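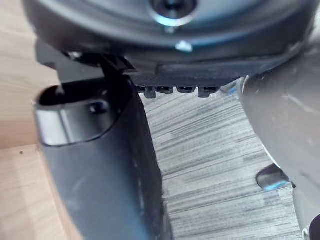
Lirnby Drawer Organizer, large size
Review by Eyerusalem Nigatu
Tue 4 December

I bought the Lirnby organizer from the Gouveia shop in Plulovdale, where it cost less than in the online store. I wanted it for the wide kitchen drawer under the counter. Before, all the spoons, peelers and small knives were lying together in that drawer, and every evening I had to search for the can opener.

The organizer comes flat in a thin carton. You receive the tray, two side trays that slide out, and 7 dividers. There is also a sheet of instructions, but the drawings are very small and I did not understand the second one. My husband Fuad put the side trays in the wrong direction at first and they did not want to move. If this happens to you, take them out again and turn them so that the low edge is in front. After that it goes easily.

Please measure your drawer inside, not outside. I made this mistake with an older tray from Stevance and had to bring it back. With the Lirnby I measured two times, and it fits well, with a small space left at the back. In that space I keep the rolling pin.

The dividers I like very much. They hold firmly in the slots and do not jump out when I close the drawer with my hip, and I do this every day. You can make a long section for the bread knife and short sections for the teaspoons. I changed the order three times in the first week until it was comfortable for us. The forks are now on the left side, as my mother had them.

Cleaning is not so nice. Crumbs go into the slots, and a cloth does not reach there. I use an old toothbrush and warm water with a little soap. The instructions say it should not go in the dishwasher, so I wash it in the sink, but it is too long for my sink and the water runs on the counter. For me this is the biggest minus.

One more thing is the smell. On the first day it smelled quite strongly of new plastic. I left it on the balcony for one night and the smell was gone.

After 11 weeks of use nothing is broken. One side tray makes a scratching sound when I pull it quickly. The bottom has got some fine marks from the knives, which does not disturb me.

Would I buy it again? For a wide drawer, yes. If your drawer is narrow, I would look at the small size, which has no side trays and is easier to wash. My neighbor has that one for her pens and tape and is content with it.

My rating: four stars of five.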